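Norkside has put its schooling days back on the calendar, and I'm pretty chuffed, because I've been whingeing about the gap since November. The grounds team put the notice up on 6 April 2024, and the short version is that riders in the lower-height hunter classes can book the main ring again, with the Istville ring opening up once the new footing has settled.

For anyone who's missed the whole saga, the old sand at Istville had gone deep along the far side and shallow everywhere else, so you'd come around the corner with a lovely rhythm and then bog down two strides out from the first jump. My mare took one look at it last spring and decided she was a mule! The club has now relaid it with a sand and fibre mix from Brastix, and paid for it with the entry levy and the Delaunay raffle (which brought in $1,316, well done to everybody who flogged tickets at the gate).

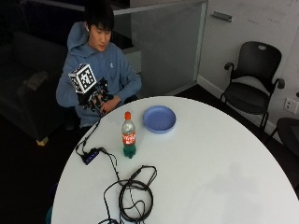
A young man in a light blue hoodie at the white table.

Bookings are by the hour and they're capped at 8 horses a session, which I reckon is about as many as that ring can take before people start calling "outside line" over the top of each other. Membership is up to 753 across the three branches, so don't muck around if you're after a morning slot. I tried for one straight after the notice went up and ended up with the last one before lunch.

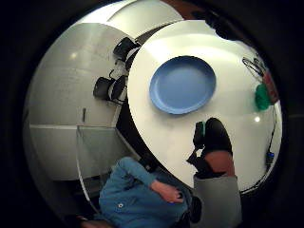
Reading time: 2 min

The other bit of news is the course itself. They're leaving a simple hunter track set up all week, two lines and a pair of singles, with placing poles you can drag out of the way if you don't want them. Heights start at poles on the ground, and whoever rides last puts the cups back in the shed. There's no jumping alone, and helmets stay on any time you're mounted, same as before.

Fees are unchanged for members. Visitors pay a bit more and need to bring their insurance card to the gate. I'll be down there with the mare most weeks, probably still arguing with her about that far corner, so come and say hello if you spot a chestnut going sideways.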